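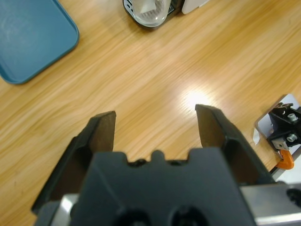 Tabletop, light honey color, long streaky grain.

March 19, 2019

Hide glue, second batch. Soaked 50 g of the Nindell granules in cold water overnight, then into the pot this morning. The first batch went stringy because I let the pot get too hot and left it there through lunch. Today I kept the lid on and checked the thermometer every time I walked past. Much better. Runs off the brush in a thin sheet and grabs when I pinch it between finger and thumb.

Glued up the remaining chair joints from the Skolness job. Warmed the tenons with the heat gun first, low setting. Two of the back legs had old white glue in the mortises that I missed when I cleaned them. Hide glue will not hold over that. Knocked them apart again, scraped them with the 1/4 inch chisel, washed out with hot water and vinegar, set them on the shelf to dry. Those can wait until tomorrow.

Aoife Ní Chonaill came by for the clamps she lent us. Gave back all but the long one, which is still on the bookcase side. She uses a little urea in her glue for more open time. I asked how much and she said she goes by feel, so I will have to try it on scrap. Want to do that before the Ó Dubhghaill cabinet, where the veneer panels are too big for me to get down before the glue gels.

Veneer hammer: the brass strip has a burr on the left corner and it scratched the test piece. Filed it, then 400 paper. Still feel something with a fingernail. Nipon, if you use it before I get back to it, please go over that corner again.

Stock:
Granules, one bag open, one sealed. The sealed one is marked 111 on the label, the open one has no number. Don't mix them until we know if they are the same strength.
Budix brushes: down to the last two with natural bristle. The nylon ones are fine for washing out joints.
Vinegar: out.

Nipon Saithong asked if leftover glue can be kept. I put the rest in a jar in the fridge with the date on the lid. The jar from last July had mold on it and went in the trash.

Tomorrow: back legs, urea test on scrap, clean the pot properly.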